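Subject: Re: [yj-list] rear driveshaft buzz after the lift

Tsutomu Hamada wrote:

> Mine did the same thing after I put the springs in. Is yours there when you're on the gas, or only when you let off? And did you shim the pinion up before or after you bought the new shaft? I'd put the angle finder on it before spending any more money.

Hi all,

Thanks for the answers on this, and sorry I dropped off the list for a bit. It's there on the gas, it starts right at 2,000 rpm in top gear, and it mostly goes away when I coast. In neutral with the engine revved up I get nothing at all, so I'm done blaming the clutch and the motor mounts (the mounts are new anyway, and boy were the old ones shot).

Background for anyone just joining: '93 YJ, spring lift, slip yoke eliminator, and a double cardan shaft from El Ouafi Driveline over in Brondstead. The shaft was $889 with the yoke, so I was not in a great mood when it buzzed on the drive home!
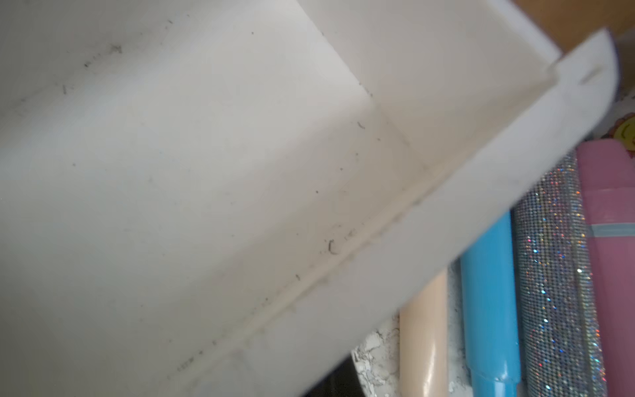

*White tray, dusty inside.*

So I finally crawled under with the angle finder. With a double cardan up top the pinion is supposed to point pretty much straight at the transfer case output, maybe a hair low so it comes up into line when the axle wraps under power. Mine was pointing way too high. I'd stuck the steepest shims in the box under the springs because I figured more had to be better with a lift this size, and I never went back and measured with the Jeep sitting on its own weight. I'd measured it with the frame on stands and the axle hanging. Dumb, I know.

I pulled the shims and put in a smaller pair from Zulter, 2 degrees, steel this time. The old aluminum ones had a crack starting at the center pin hole, so go look at yours if you're running aluminum. New U-bolts too, don't reuse those.

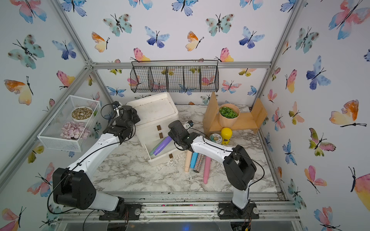 Tsutomu Hamada thinks I should leave the pinion a touch lower still, because soft springs wrap more than you'd expect, and he'd check the lower U-joint for a tight cap before calling it fixed. He also asked if the yoke straps were new. They weren't. They are now.

The lower joint did have a stiff spot, by the way. One cap had been pushed in crooked, and you could feel it catch when you swung the shaft by hand. I swapped in a greasable one and gave the yoke ears a light tap to relax everything. 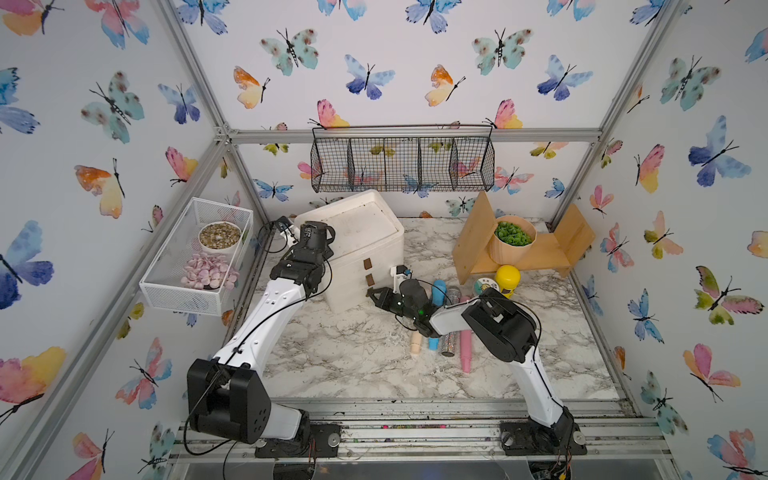

*Butterfly wallpaper, marble-patterned top.*

I've put nearly 200 miles on it since then, mostly highway plus one slow afternoon on the Plarnska trail. The buzz at cruise is gone. There's still a faint hum if I lug it up the long grade in top gear, but I can live with that, and it could easily be the mud tires.

What I'm stuck on now is the pinion seal. It was dry in April and it's weeping now. Did running at that bad angle kill it, or is it more likely the pinion bearing? I can't feel any play at the yoke. If I pull the nut I'd like to get the preload back where it was without opening up the whole diff, so if anyone has done the seal by marking the nut and counting turns, please tell me how it held up.

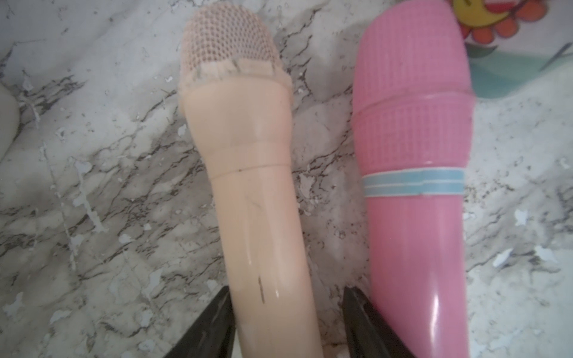
*Pair of toy microphones.*

Also, I've got the old shims (the cracked ones are going in the trash, don't ask) and a stock rear shaft that's straight and has decent joints. Free if you can pick it up in Brondstead, evenings are best. Email me off list.

Thanks again,
Rick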